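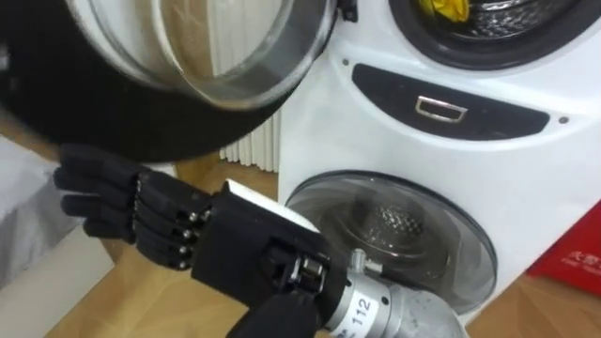
Figure 2. Twin-drum washer, upper door open, with a yellow cloth in the upper drum.

4.2 Where the second drum goes

Machines with two drums are sold on the promise that a household can stop arguing about what gets washed first. Our diary data suggest the argument simply moves. Of the 1,134 loads logged by the Sungate households, most went into the upper drum, including many that had no business there: single dishcloths, one pair of socks, a bath mat that was later regretted. The lower drum was described in the diaries as "the good one," "the small one," and, in one home, "the guest room."

Height explains part of this. The upper opening of a stacked unit such as the one in Figure 2 can be loaded without much bending, and people who have spent a day on their feet will pay a good deal in water and detergent to avoid a crouch. Shao households, whose machines had a single drum at knee level, grumbled about their backs but ran fuller loads.

The door matters too, and we had not planned to study it. A round front door needs a clear arc of floor, and in small rooms that arc is contested ground. Radiators were the usual rival. Several diary keepers reported leaving the upper door standing open between loads "to air," a habit the Grimar guide recommends and which also turns the drum into a shelf. Cloths were dropped in as they came to hand and stayed until someone felt the pile had earned a cycle. We coded these as waiting items, after some debate over whether a drum can be a laundry basket. It can - the diaries leave little room for doubt.

Waiting items were rare in lower drums, whose doors were mostly kept shut. We first put this down to tidiness. The February follow-up interviews offered a plainer account: people forgot what they had put down there, and two or three unpleasant discoveries were enough to change the custom of a house.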